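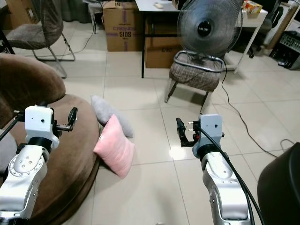

Miltivska: cushion pickup, two arms

Can a machine tidy a living room yet? Partly. 704 episodes, tiled floor, pink cushion and grey one, brown seat to put them on. 66 held out for test. Cables on the floor left in on purpose, homes have them. 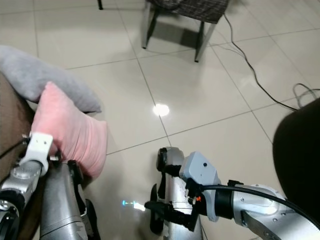 Soft stuff is still the hard bit. Grip depth varies alot between episodes, so dont train on jaw width alone. 13 episodes have no left arm log, skip them.

Updated 2018-05-21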